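Clear Bin (household storage)

From the Femley Home Encyclopedia, section Storage and Tidying

A clear bin is an open-topped household container made of see-through or lightly frosted plastic, used for keeping small, unmatched things together on a shelf, in a drawer or inside a cabinet. It's also called a clear organizer, a pantry bin, a bathroom bin or, in a good many families, simply "the tub." The usual shape is a long, narrow rectangle with rounded corners, deep enough that a small bottle can stand up in it without tipping and low enough that a hand can get in from above. Most have no lid. Those that do are generally treated as a separate thing, and they have their own article (see Lidded Box).

The clear bin belongs to the large family of containers whose whole job is to make a group out of things that wouldn't otherwise be one. A vitamin bottle, a little can, a travel-size shampoo and a box of bandages have nothing in common except that somebody wants them all in the same place on a Sistmont shelf or behind a bathroom mirror, and the bin settles the matter by giving them four walls. Baskets, shoeboxes, cookie tins and cut-down milk cartons have done the same work for a very long time and still do it well, and anyone with a nice old cookie tin should feel no pressure at all to replace it.

Form and material

Household bins are molded in one piece. The walls nearly always lean in a little toward the floor, so that empty bins can be stacked inside each other, and this lean matters more than people expect when they come to measure a shelf: the width printed on the label is the width at the rim, and the floor is smaller. A bin sold as wide enough for two rows of jars may hold two rows at the top and one and a half at the bottom, to everyone's annoyance.

The rim may be a plain edge, a rolled lip or a small step that runs all the way around the inside. A stepped rim is stiffer and is kinder to the fingers when the bin is full and has to be lifted down from above the head. Corners are rounded for strength and for cleaning – a square corner collects talcum powder, crumbs and whatever leaks out of cough syrup bottles, and it has to be dug out with a toothbrush. Some bins carry molded marks on the floor or walls, often a maker's sign or a recycling symbol, which have no effect on use.

Loading a bin

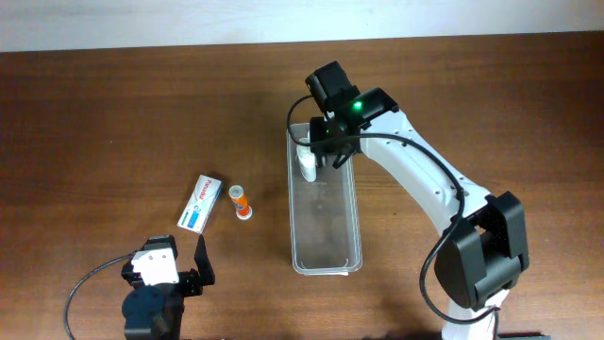 Loading usually starts at the far end and works toward the person, a habit that comes quite naturally when the bin is set lengthwise on a table with one short side facing the body. Tall things go in first, against the end wall, where they have something to lean on and where they won't hide the shorter things that follow. A white tube or small bottle standing up inside the far end, as on the wooden table shown, is a very ordinary beginning, and from there the row can be built forward one piece at a time. People who begin in the middle tend to finish with a gap at each end and a pile in between, and then everything slides the first time the bin is carried. It's nicer to do the job at a table than kneeling in front of the cabinet, too, with the light coming in and a cup of coffee within reach, and the shelf can be wiped while it's bare.

Standing things upright is the rule for anything with a liquid in it, and for anything that has to be picked out by its cap. Laying things flat is perfectly all right for dry goods in closed boxes, for sealed cans and for tubes with a good tight screw top. Mixed loads are common. A household that tries to keep every single item on its feet will generally find that a few of them are too small, too light or too oddly shaped to cooperate, and the sensible thing is to let those lie down in the space left over at the front.

It helps to gather everything first. The Frota method, named for the family stationery and housewares shop whose printed leaflet made it popular, asks that all the pieces be put on the table outside the bin before any of them goes in. The leaflet is cheerful about it and suggests making a little party of the thing. In practice most people set out a few, load those, and fetch the rest as they go – the leaflet's second edition gave in on this point and says so in the margin.

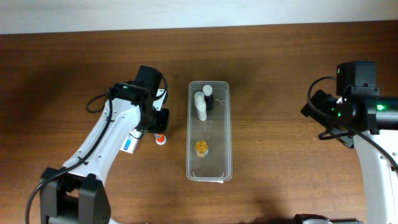
Two bottles near the far end of a clear bin, with a small orange and white bottle still standing outside on the wood.

Grouping

There are three common ways of deciding what goes in together, and most homes use all of them without thinking about it.

By use. Everything for one job shares a bin: the things for cleaning shoes, the things for baking, the things for a scraped knee. A bin grouped by use can be carried whole to the place where the job is done and carried back afterward, and this is probably the best reason for owning bins at all.

By person. Each member of the family has a bin in the bathroom cabinet. It prevents a certain amount of argument and works especially well where children are learning to put their own things away.

By size. Small things are kept with small things simply so they don't get lost behind big ones. Strict organizers look down on it, but it's a real comfort in a deep cabinet, and a great many kitchen drawers have been run this way for forty years or more with no harm to anybody.

Medicines are a special case. They should be kept in their own bin, apart from food and toiletries, well out of the reach of children, and always in the packaging they came in with the label whole. A clear bin isn't a safe or a lockbox, and in a house with small children a locking cabinet is needed as well.

How full is full

The old kitchen rule is that a bin is full when any one piece can still be lifted out without moving a second. Fuller than that, and things start to be put back on top instead of in their places, and after a week or so there's a second layer. The bottom layer of a bin is seldom visited. Expired eye drops live there, and the good nail scissors. 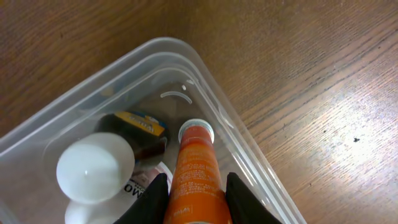

A little slack also leaves room for the bottle that comes home from the store next month, a bit wider than the last one. For a bathroom shelf, a gap the width of two fingers at the near end is plenty. For a pantry, leave rather more, because food packages change size often and nearly always in the inconvenient direction. Where the contents are few and inclined to topple, the opposite problem comes up, and people fill the spare room with a folded washcloth or a short piece of cardboard cut to fit across the width. Both work nicely. Crumpled paper works for moving day but looks sad on a shelf and sheds bits.

Weight should be considered before the bin goes up high. A bin with a 1000-milliliter bottle of anything in it is already heavier than it looks, and two such bottles are enough to make a thin rim bend under the fingers. Heavy bins go on the low shelves, cotton balls and paper goods on the high ones. In the Lastton apartments, where the kitchen cabinets run right up to the ceiling, it became the custom to tie a loop of ribbon through a hole at the front of each upper bin so it could be drawn forward, and several of the older residents still tie a new one every November.

Labels

Labels are less needed on clear bins than on any other kind, and some people leave them off altogether. Where they're used, they do best on the short wall that faces outward, low down, so that the contents show above them. Paper labels with a strip of tape over them last well enough in a bedroom but lift in a steamy bathroom. A grease pencil writes beautifully on smooth plastic and comes off with a dry cloth.

Whichever kind is chosen, it's worth turning the things inside so that their own labels face forward. A row of white caps seen from above tells a person very little, particularly early in the morning, and plain white bottles are the worst offenders. A dot of colored tape on top of each cap is an old and friendly solution, and it takes 5 minutes.

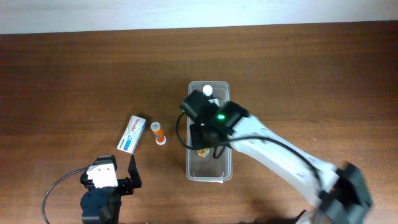 Gervásio Macedo
Contributing Editor, Storage and Tidying

Care and cleaning

Clear bins are washed by hand in warm water with ordinary dish soap and a soft cloth. Hot water and the heating cycle of a dishwasher may warp the thinner ones, and a warped bin rocks on the shelf forever after. Scouring pads leave fine scratches that turn the plastic cloudy. Once it's cloudy there isn't much to be done, though the bin is still perfectly good under the sink, where looks don't matter.

Sticky rings left by syrup or lotion bottles soften under a wet cloth laid over them for a while. Stubborn glue from price stickers comes away with a drop of cooking oil, followed by soap. The bin should be dried fully before it's loaded again, with attention to the corners, where water sits along the bottom of the curve and will quietly ruin the underside of a cardboard box.

A regular emptying is a good idea in any case. Many families do it when the seasons change, bringing all the bins to the kitchen table, taking out what's finished or out of date, and giving the odds and ends a fresh start. Children are often glad to help with the sorting, provided the medicine bin is left to the grown-ups, and it goes a good deal faster with the radio on.

See also: Cookie Tin; Drawer Divider; Lidded Box; Shelf Liner; Turntable (kitchen)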